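Furniture Renewal: Work Tables Return to the Savlow Building

13/01/2026

The Facilities Office is pleased to report that the work tables in the Savlow Building are again available for general use. The tables were withdrawn in June for refinishing, and the rooms on the second floor were furnished with folding tables in the meantime. Staff and members who accepted this arrangement are thanked for their patience.

The work was carried out by Stiser, under the supervision of Kyung-tae Woo, Head of Furnishings. Each top was sanded by hand and given a clear finish. A tinted finish was considered at an early stage and set aside after samples were reviewed in the reading room. The pale tone of the wood was judged better suited to the north-facing rooms, and the clear finish leaves the grain open to view. On some of the tops this includes broad oval figures with long, gently waving lines running away from them. The surface carries a soft sheen under the room lights, and small specks may be noticed on close inspection. These do not affect use and need not be reported. 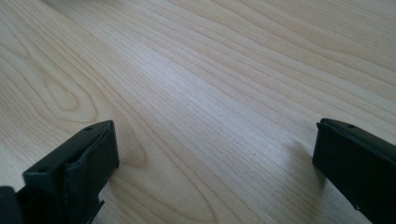 Care of the Tables

Members are asked to observe the following when working at the tables.

Tops should be wiped with a soft, slightly damp cloth and dried at once, in the direction of the grain. Spray polish and abrasive pads must not be used. Cloths are kept in the cabinet outside Room 323.

Hot drinks should be placed on the cork mats provided. Cutting, gluing and stamping require a protective board – these may be borrowed from the Irker Desk on the ground floor.

Tables should be lifted by two people when moved and should not be dragged. Rooms must be returned to the standard layout posted by the door, and all materials cleared, 15 minutes before the end of the booking.

Scratches, rings or lifted edges should be reported to the Facilities Office on the day they are noticed. Members should not attempt repairs.

The tables in the Yeom Room will be refinished next, and a notice of dates will be sent to those with standing bookings.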